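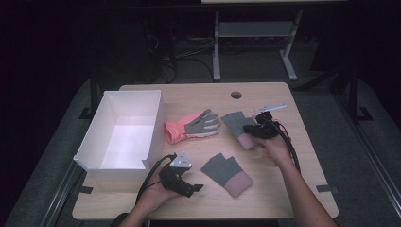 Work gloves and an open white box on a light wood-grain table.

Ullholm Garden Glove, pink and gray

Category: Yard & Garden > Gloves > Everyday

Tahira Marwat started selling these from our Honadine store because she was tired of gloves that felt like oven mitts, and I have to say she picked well! The Ullholm is a light glove for weeding, potting up and all those little jobs you go out to do for five minutes and are still doing at supper. The cuff is snug enough to keep most of the dirt out (I garden in clay, so I'm a fair judge), and the fingers are thin enough that you can still pick up a carrot seed, or nearly.

They run a touch small. If you're between sizes, go up one, and if you have long fingers, try the Gakero instead, it's cut roomier. For roses you'll want the Yeon gauntlet, please don't wear these!

Wash cool, hang to dry, and keep them off the radiator.

Sizes: S, M, L
Item no. 2938
Sold by the pair, or by the carton of 36 pairs for garden clubs and schools
Returns: 60 days, unworn

Shop phones are open until 5 p.m., closed Sunday.

Last updated: August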